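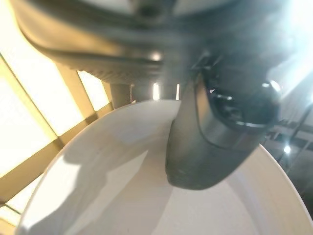 Serving bowls are sold on adjectives, and the Clasitz large bowl from Sterum comes with plenty of them: timeless, generous, effortless. We stock it anyway, with a few reservations. The maker calls the color pure white. Look at the inside wall and judge for yourself, because up close it goes from off-white to cream to pale gray depending on how the light falls, and a shopper who wants a stark match for bright white plates may be let down. The rim is thick and glossy and catches the light, and the wall curves smoothly all the way around. We have no quarrel with any of that.

Size and use

This is a large bowl. Sterum says it will serve "a crowd," a figure we have never been able to pin down. Measure your shelf before you order, and measure the cabinet door too. It suits salad, bread dough, popcorn or a heap of oranges on the counter. For beating two eggs, buy something smaller.

Care

The label says dishwasher safe. Maybe so, but a bowl this big takes up most of a lower rack, and Mayuree Nuchit, who handles our returns, would like you to know that nearly all the chips she sees are on rims that sat against a pan. Wash it by hand if you can stand to. Skip the scouring pads.

The matching lid

Sold separately for 109, and we don't recommend it. It sits on the rim without sealing, so a plate does the same job. Boonmee Chaimongkol in our warehouse disagrees and owns 2 – his money.

"Chip resistant"

Sterum's leaflet promises 800 uses without a mark. We asked what counts as a use and got another copy of the leaflet. Treat it like any other good bowl.

Price and delivery

Bowl only: 75
Bowl with lid: see above
Color: white (see our note on white)
Ships singly, double boxed

Returns are accepted unwashed and in the original box. The next delivery from Sterum is promised for October. The last one was promised for October as well, so order early if you need it for the holidays.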